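Hilos > Casa y cocina > Masa madre sin drama

Hilo largo sobre masa madre, que me lo habéis pedido tres personas y no quiero repetirlo por privado. Va sin orden. Escribo entre pliegue y pliegue.

1/ Primero la harina. Llevo todo el año con la de Lomier, la integral. Muele gordo, chupa agua que da gusto. La blanca de Tastlow también vale pero pide menos hidratación. No me pagan ninguna de las dos, ojalá.

2/ El fermento. Harina y agua a partes iguales en peso. EN PESO. Lo de la taza y media olvidadlo, luego me escribís que parece sopa. Claro que parece sopa.

3/ Los primeros días va a oler mal. A pies, a yogur viejo, a pegamento. Seguid. Mi vecina Adwoa Kwofie tiró el suyo dos veces justo el día antes de que arrancara y todavía se lo recuerdo.

4/ Refrescar: quitar casi todo, dejar una cucharada, añadir harina y agua. Lo que sobra va a tortitas o crackers, con sal gorda y romero. Yo lo guardo en un bote aparte en la nevera y cuando se llena, merienda.
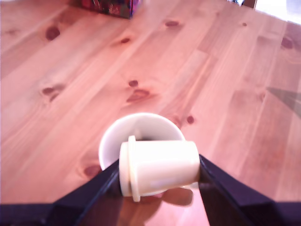
5/ Sigo, que me llamaron. La cucharada que dejáis tiene que ser pequeña si en casa hace calor. En junio el mío sube y se desploma antes de comer. En enero ni se entera de que lo he alimentado.

6/ Masa de hoy, para dos hogazas medianas: 1000 g de harina (mitad y mitad), agua hasta que la masa ceda sin chorrear, 200 de fermento en su punto, 20 de sal. La sal al final, disuelta en un chorrito de agua que os habréis guardado.

7/ Autolisis. Palabra fea para mezclar harina y agua y marcharse. Media hora mínimo. Yo a veces una hora y pico porque se me olvida y no ha pasado nunca nada.

8/ Pliegues: mojarse la mano, tirar de un lado, doblar encima, girar el bol. Cuatro veces la vuelta. Descanso. Otra vez. A la tercera tanda ya notais que aguanta sola.

9/ El agua. Aquí la del grifo lleva bastante cloro y el fermento iba flojo. Probé a dejarla reposar en una jarra destapada toda la noche y mejoró. Con embotellada también va bien, ahora, sale caro si horneáis cada dos por tres.

10/ Tetteh Appiah, el del horno Waweru, me dijo que miro demasiado el reloj y poco la masa. Tiene razón. Me fastidia pero tiene razón. Si ha crecido la mitad y tiembla al mover el bol, a formar. Si no, a esperar.
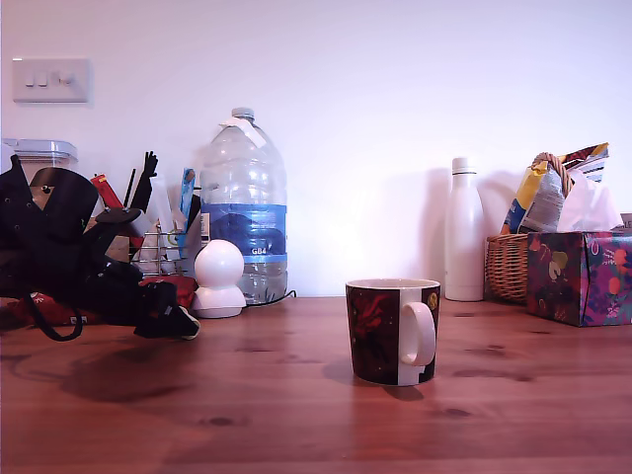
11/ Me preguntan: ¿se puede dejar la masa en la nevera toda la noche? Se puede y sale mejor, más sabor y se corta más limpia. Ya formada, en el banneton, tapada con una bolsa para que no haga costra.

12/ Ah y si no tenéis banneton, un escurridor con un trapo bien enharinado. Harina de arroz. Con la de trigo se pega y lloráis, lo digo por experiencia reciente.

13/ Horno a tope con la olla dentro, mucho rato antes, más del que creéis. Corte rápido con cuchilla, un poco inclinada. Sin miedo. El corte tímido se cierra y el pan revienta por donde le da la gana.

14/ Tapado 20 minutos, destapado otros 25 o hasta que el color os asuste un poquito. La gente lo saca rubio. Dejadlo más!!

15/ Y no lo abráis caliente. Ya sé. Ya sé. Yo tampoco cumplo siempre, pero la miga queda gomosa y luego la culpa se la lleva el horno.

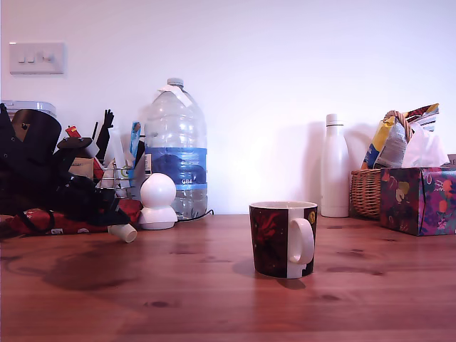
FALLOS QUE ME CONTÁIS MÁS

16/ "Me queda plano". Casi siempre fermento joven o masa pasada. Probad con un fermento que doble en unas horas, y acortad la primera fermentación antes de tocar nada más. Una cosa cada vez, si no, no sabéis qué fue.

17/ "Muy ácido". Refrescad más seguido y usadlo antes de que baje. El mío estuvo un mes imposible, parecia vinagre. Tres refrescos seguidos y como nuevo.

18/ "La base se quema". Bandeja vacía debajo de la olla, un nivel más abajo. O un puñado de arroz crudo dentro, bajo el papel.

19/ Pesé la última hogaza ya fría: 490 g. Era la pequeña, la de probar cortes. Corteza bien, miga algo cerrada por el centro, me pudo la prisa.

20/ Me voy que pita el temporizador. Mañana subo lo de los crackers con las cantidades.

Hilos recientes
Crackers con descarte: primera prueba
Centeno al cien por cien, qué desastre
Mantequilla casera en un bote
Cuchillas: cuál compré y cuál devolví

Contacto | © Dastgate | Volver arriba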